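Darwish Street Library Friends – Minutes of the January Meeting

Meeting opened at 7 pm in the upstairs reading room. A very good turnout for such a cold night, and a warm welcome to everyone who came for the first time! Apologies were read and accepted. Minutes of the last meeting approved with one correction: the cookie recipe in the newsletter needs baking soda, not baking powder.

1. Book sale
What a sale! Takings came to $945, the best winter result we have had, and the cookbook table was nearly bare by lunch. The children's section did wonderfully too. Leftover paperbacks have gone to the Tirken Road senior center, who have already asked for more mysteries. Agreed to run the next sale over 2 days and to put the gardening books nearer the door. Someone asked if we could take cards next time. The chair will find out what it costs.

2. Local history evenings
The first talk, on the old Fodametti cannery, filled every chair and the questions ran well past closing. Several people brought payroll books and lunch pails from home, and one family has offered to lend a box of letters for copying. There was real excitement about this and a long discussion of what to do next. Suggestions: the ferry landing, the flood years, the roller rink. Ferry landing chosen on a show of hands, roller rink to follow. We would love to hear from anyone who skated there.

3. Reading room
New lamps are in and much liked. The radiator under the north window still knocks – the city has been told again. Desks were discussed. Members like the pale wood and would like to see more of the same in the quiet corner if money allows. 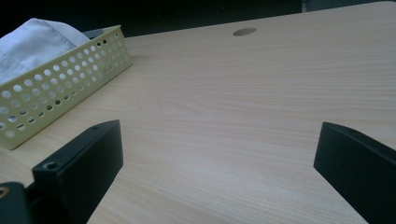

Desktop with cable opening near the far edge.

Request from the homework club for a power strip that can be fixed under a desk, so cords stay off the floor. Agreed, up to the price of the Nedix one in the hardware store flyer. Felt pads for the chair legs to be bought at the same time.

4. Summer reading
Theme is "Rivers and Rain," and the sample bookmarks were passed around to great approval. The heron won easily. We need readers for the toddler hour, mornings only, and people who can cut out a lot of paper fish. A sign-up sheet is on the front desk. The puppet theater needs new curtains, and a member has some blue velvet she is happy to give.

5. Other business
Overdue book amnesty: carried, 2 against. The poster should say plainly that no reason is needed.
Lost property: one green mitten, one umbrella, a very nice pie dish. Please claim the dish.

Next meeting same time next month, upstairs. Bring a mug.

Meeting closed 8:40 pm.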